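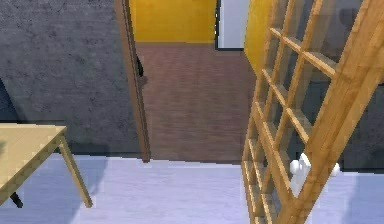
The Case Against the Decluttering Coach

By Yolanda Kasprzak
12/7/21

My sister paid $169 for a course called Nomby, which promised to change the way she felt about her hall closet. It ran for 11 evenings. By the end she had given away a waffle iron, two winter coats and a sewing box that had belonged to our grandmother, and she told me she felt lighter. In May she bought a waffle iron.

I'm not telling this to be mean about my sister. She let me read the workbook, and I've been annoyed about it ever since. Page after page asks you to hold a thing and decide what it does for you today. Today is a strange day to pick. A snow shovel does nothing for me today. Neither does my birth certificate.

The people who sell this stuff talk as though owning things were a kind of illness. You have too much, you are ashamed of it, and somebody with a calm voice will get you through. I'd like to see some proof that any of it lasts. Nomby's website says that 1552 households have "completed the journey." Completed it how? Did anyone go back a year later and open the closets? I wrote and asked. They sent me a discount code.

There is also the question of what replaces the things that go. My sister's course came with a list of suggested storage, most of it from a company named Rollora, and very little of it cheap. So you clear out a shelf and then buy matching boxes to put on the shelf. I went through the list with a pencil and could not find one item that a shoebox wouldn't have handled.

What bothers me most is the scorn for the odd and useful. Every house I liked as a child had a place where the hose, the sticks and the half-good screwdrivers ended up. My uncle's was the back porch. You could walk in with a broken gate and walk out with a fixed one, and the fix was usually ugly, and it usually held. None of what he used would have survived the Nomby test. It sat there for years doing nothing for anybody.

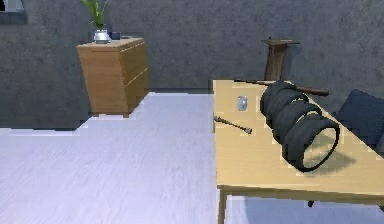 I've heard the answer to this, which is that you can always buy the part when you need it. Maybe you can. Our hardware store, Steiner, closed, and the nearest one now is out past the highway, where they'll sell you a pack of twenty when you want one. People with money and a car hardly notice this. Throwing things out is easiest for those who can afford to be wrong about it.

I'll grant that some homes really are too full. My neighbor couldn't use her bathtub, and she was better off once her sons had cleared it. She needed help and got it. That is a long way from telling an ordinary woman with an ordinary closet that her coats are holding her back.

A friend has been trying to sell me on a different outfit, Karnanar, which she says is gentler. You are allowed to keep 3 boxes of anything at all, no questions asked. I asked who decided on 3. She didn't know, and she was a little short with me after that.

My sister still hasn't found another sewing box she likes. She has been keeping her needles in a mug.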